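Ticket: Label printer drops off the network after idle, Waltari stockroom
Status: Resolved
Priority: 2
Opened: 28 December 2023
Product: Camano desktop label printer, wired, firmware as shipped

Reported problem

Printer in the stockroom stops accepting jobs after a period of no use. Jobs sent from the Probert inventory client sit in the queue with status "Sending" and then go to "Error — destination unreachable". Power cycling the printer clears it. The printer's front panel shows Ready the whole time. Started after the office switch was replaced. The other printers on the floor are not affected.

Initial checks

Cable swapped for a known good one. No change.
Moved to a different wall port. No change.
Self-test page prints normally with the network cable out, so the print engine and media sensor are fine.
Config page shows DHCP enabled, address ending in 117, gateway and mask correct.
Queue on the print server points to the same address. Port type is raw TCP, status monitoring on.

Log, first session

Ran a continuous ping from the print server. Replies normal while jobs were going through. Left the printer alone. Replies stopped during the idle period and did not come back. Link light on the printer stayed on. Link light on the switch port went dark for a moment and came back amber.

Tried waking the printer with the feed button. Label advanced, network still dead. Unplugged and reseated the network cable, and the ping came back at once without a power cycle. That points at link negotiation and away from the print queue.

Turned off status monitoring on the queue anyway, as the Probert client polls the printer every 3000 ms and there was some chance the polling was tying up the only socket. No change. Turned it back on.

Log, second session

Pulled the port settings from the new switch (Clandano, managed). Energy saving Ethernet is enabled on all ports by default. The old switch did not support it. The printer's network card is a 100 Mbit part and the manual does not mention energy saving in any section.

Disabled energy saving on the printer's port only. Left the port on auto negotiation. Cleared the port counters and restarted the ping.

Printer left idle overnight. Ping still running in the morning with no lost replies. Sent a batch from the Probert client, and all labels printed on the first try. Port counters clean.

Turned energy saving back on to confirm. Printer dropped during the next idle period, same as before. Turned it off again and saved the switch config — the first change had been made to the running config only and would have been lost at the next restart. 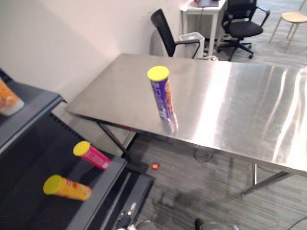

Would it be enough to give the printer a static address?
A static address makes no difference to this fault. The printer loses its link while idle, and it keeps the same address before and after. A DHCP reservation is still a good idea for a separate reason: the queue points at a fixed address, and the lease could change.

Changes made

Switch: energy saving Ethernet off on the printer's port. Config saved.
DHCP: reservation added for the printer at its current address.
Print server: no net change. Status monitoring left on.
Printer: no change. Firmware not updated, as the release notes for the later version list only media handling fixes.

Notes for anyone with the same symptoms

Check the switch port before you reinstall the driver. The driver was removed and reinstalled before this ticket was opened and it had no effect. If the switch is unmanaged and the setting can't be reached, try a small older switch between the wall port and the printer. That has not been tested at this site.

If the printer is moved to another port, the setting has to be applied there too. The port description on the switch now reads "label printer, EEE off".

Follow-up due in January: review port counters and close out if clean.

Follow-up result: counters clean, no further drops reported. Ticket closed.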